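I finally finished the carburettor on the Grivby this February, which means I can stop pretending I know what I'm doing and write down what happened while I still remember it.

For anyone new, the Grivby is a small two-door saloon that I bought from a man called Hipólito Lucero, who had kept it under a tarpaulin next to his garage. It was complete, more or less, and it ran if you were patient. The plan was to sort the brakes first and drive it gently through the summer. I did the brakes. Then it started cutting out at junctions, and the summer went on that instead.

The symptoms were these. It started well from cold on full choke. It pulled fine once it was moving. After a few miles the idle would drop until the engine shook, and if I didn't catch it with the throttle it stalled. Restarting hot took a lot of cranking and there was a strong smell of petrol.

I changed the plugs, the points and the condenser first, as they were cheap and old. No difference, though it did start a bit quicker in the morning. Then I changed the fuel filter, which was brown inside, and flushed the tank. The tank was better than I expected. I still got a cupful of rusty water out of the bottom and had to strain the rest through an old shirt.

After that I had to accept it was the carburettor. It is a single-barrel Musov, the same unit they used on the van, and the paper manual gives it one page and a drawing that is mostly shading. I took it off with four nuts and a lot of swearing at the choke cable, and cleaned the outside with paraffin before opening it. I did the stripping down in the garage and kept the small parts in old yoghurt pots with numbers on them. I'd recommend the numbers. I did the first three pots without and had to work out the order again from the drawing.
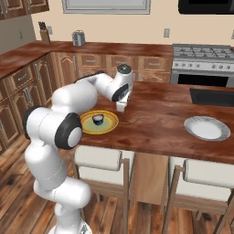
*Yellow plate and a little dark ramekin on the kitchen island.*

Inside, the float bowl had a layer of fine red dirt in it, and the needle valve had a ridge worn right round the tip. You could feel it with a fingernail. That would explain the flooding and the petrol smell. The idle jet was blocked as well. I cleared it with a bristle from a stiff brush, having read enough warnings about using wire.

Parts were the slow bit. I rang Corner first, who I usually use for filters and gaskets, and they had the gasket set but not the needle valve. They suggested Ibarra, who specialise in this sort of thing and have the van parts as well. Their list has the valve down as 2703, but there are two lengths under the same number and the website doesn't tell you which one you're getting. I ordered one, it was the wrong one, and I sent it back with a note. The second one was right. If you have the early body with the square lid you want the shorter valve. Measure the old one before you throw it away.

I don't blame Ibarra for this. The chap on the phone was helpful and sorted the swap without charging me postage twice. But the listing could do with a line of explanation.

Kekeli Nyarko from the owners' group came over to help me put it back together. She has done several of these and spotted straight away that the float was sitting too high. The manual wants 8 mm between the float and the lid face with the lid held upside down, and mine was nowhere near. You adjust it by bending the small brass tang, a little at a time, and checking again. It took us most of a pot of tea. She also made me replace the spindle washers, which I had been planning to leave alone.

It went back on with the new gasket and no sealant. I fitted a new length of fuel hose too and threw away the old clips, which had started to cut into the rubber.
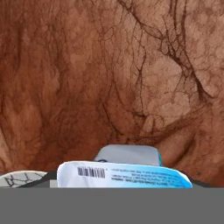
Setting it up was easier than I'd feared. Get the engine properly warm, screw the mixture in gently until it starts to stumble, then back out until it runs smoothly, and bring the idle down with the stop screw. The book says 900 rpm. Mine is happiest a touch above that with the headlights on, so that is where I've left it. I checked it again after a long run and it hadn't moved.

I've now put 118 miles on it since the rebuild, mostly short trips and one longer drive over to see Hipólito, who wanted to hear it running. It hasn't stalled once. Hot starting is still not brilliant - it needs a bit of throttle and two or three goes - but the petrol smell has gone and the plugs have come out a decent colour. I suspect the hot starting is heat soaking into the fuel line where it passes over the manifold. Kekeli thinks the coil is getting tired. Hers is the cheaper theory to test, so I'll try that first.

Still on the list are the driver's window, which drops by itself over bumps, and the rear dampers. I also need to find a better way of fixing the choke cable, as the little clamp screw is nearly round and I won't get it off many more times. If anyone has a spare clamp from the van version, I think it's the same part and I'd be glad to buy it. Leave a comment or send me a message through the group.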